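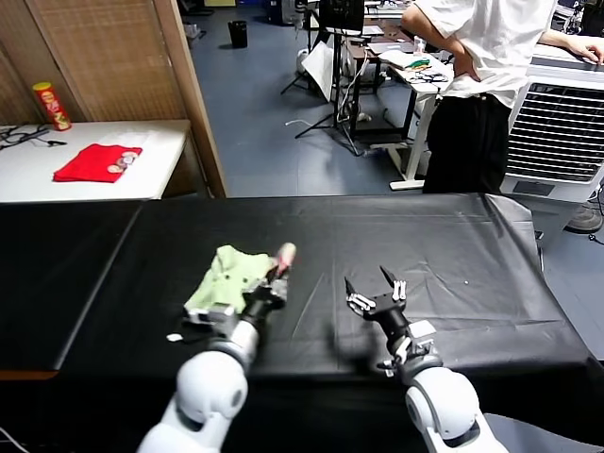

Checking a cloth-folding policy before you believe the success rate

Most shirt-folding numbers I get sent come from a script that decides for itself when it is done. This page covers how we test the Paucar folding stack on two arms, and which of its settings I would leave alone. You need a trained checkpoint, the Gudell log viewer, and one T-shirt the policy has not been tuned on.

Step 1. Freeze the config

Copy the run config next to the checkpoint and make it read-only. Niltgate will reload thresholds from the shared folder if it finds a newer file, and it won't warn you. I lost an afternoon in December to this.

Step 2. Check perception alone

Run the keypoint node with the arms disabled. It should return the two hem corners and the two shoulder points. Ignore the confidence score, which stays high on bunched fabric when the sleeve point is plainly wrong. Overlay the points on the head camera view and look at them yourself.
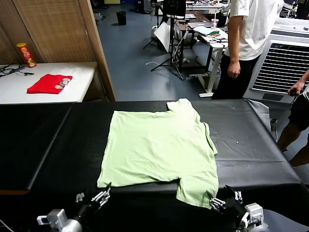 Green T-shirt with the right side bunched, grippers near the hem.

A neat shirt tells you very little. Leave one sleeve rumpled and run the node again. If the sleeve point jumps between frames, stop and fix that first. Retraining the controller will not help, whatever the Trarnora release notes suggest.

Step 3. Test the grasp on its own

Set max_steps to 200 and turn off the fold stage. Command a pinch at each shoulder, close, lift, hold, release. Do it from 4 starting layouts.

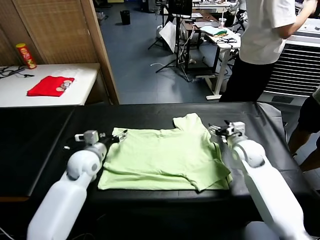
Log the finger gap at close along with the motor current. The planner marks a grasp as good when the current rises, and pressing on the table also raises the current. Nazanin Ahmadpour wrote a small filter that compares the two; it is in the tools folder and I trust it more than the built-in flag.

Step 4. Run the full fold and score it by hand

Use seed 2084, then 2137. Turn off automatic retry, or three poor attempts and a lucky one get reported as a single success. Have a second person score the final state without seeing the log. Yaneth Villca scores mine, and we disagree often enough that I keep both columns.

If your hand score and the script's score match on the first try, check that retry is really off.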